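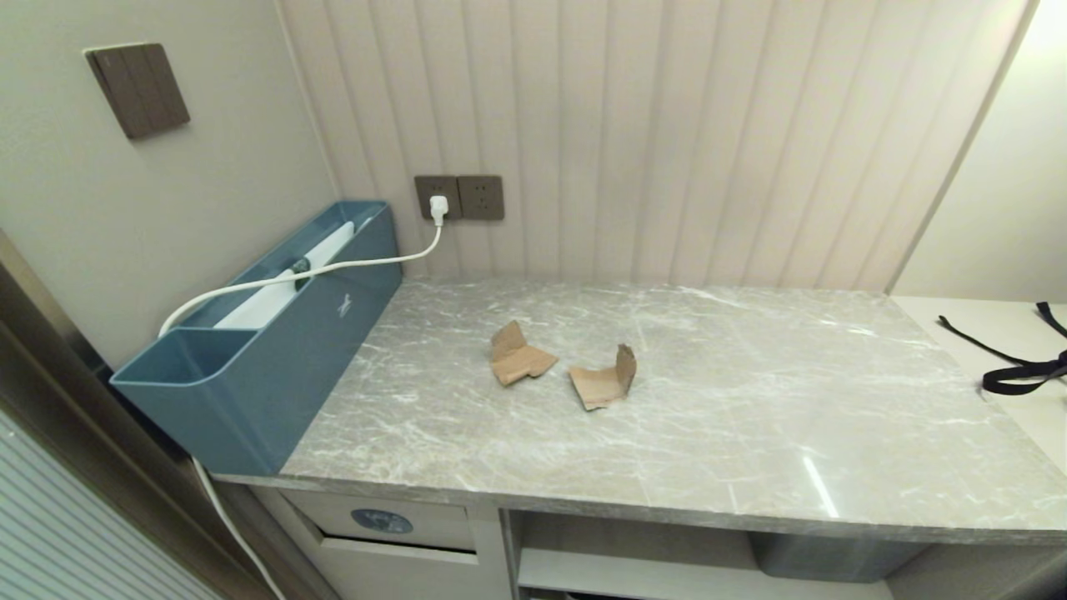

The Trollolbridge Counter, Two Looks at the Left End

People keep asking whether a corner organizer and a wall of fluted paneling really make a counter easier to live with. I have my doubts, and I'd like to see more evidence than a catalog usually gives. The counter is at Trollolbridge, fitted out in January by Pillay, who did the paneling as well. The budget for the whole room was $2,000, and $827 of it went on the wall. I thought that was a lot for grooves and I still do.

1. The organizer and the cardboard
The long blue box sits at the left end, hard up against the paneling, with a small compartment in front and a longer one along the back. Two torn bits of brown cardboard are out on the marble pattern. So a box with compartments hasn't made the counter a tidy one, at least at this moment. I'd have been surprised if it had.

Notice the cord, though. It comes up over the rim and goes to the left-hand socket, in plain view the whole way. White cord, white plug, dark brown plate. If the idea of an organizer is to hide things, the cord didn't get the message. A clip would have cost next to nothing, and Mogens Thorlacius, who drew up the plan, had 17 separate items on his fittings list without one of them being a clip. He says cords are "a matter for the user." I say the user is the one who has to wipe behind them.

2. Same end, same box
The box again, open at the top, with the white thing lying in its long compartment and the plug on the left. The right-hand socket is free, and I will give Mogens that much: two outlets at this height is sensible. The dark brown switch panel on the side wall is a fair match for them too.

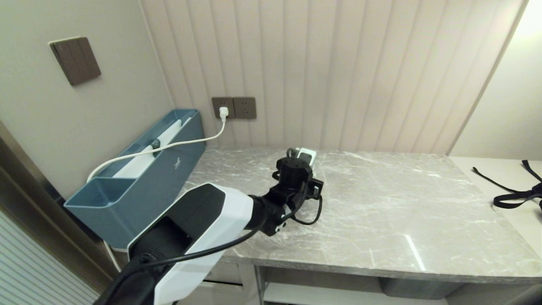

Now for the paneling, which gets most of the compliments. It does look good, pale and even, and it takes a warm light nicely. My objection is to the grooves. A flat wall behind a counter gets one pass with a cloth. A fluted one needs a brush, and some patience, and Pillay's own care sheet suggests "light dusting" as if counters only ever produced dust. Ask me again after a year of coffee.

The gray marble pattern I came around to faster than I expected. It hides crumbs. It also shows a bright patch of glare near the front, so anybody putting one of these in should check where the lights go before the top is fixed down. We checked after.

Would I buy the organizer again? Probably a smaller one. The Fastby kitchen has done without any box for years, and the mess there is the same size, only spread out differently. Vovine makes a lidded version that people write to me about, and I'm not convinced by that either. A lid is one more thing to put something on top of.

Page updated Tue 12 March. The Fastby pictures will go up separately once I've sorted them.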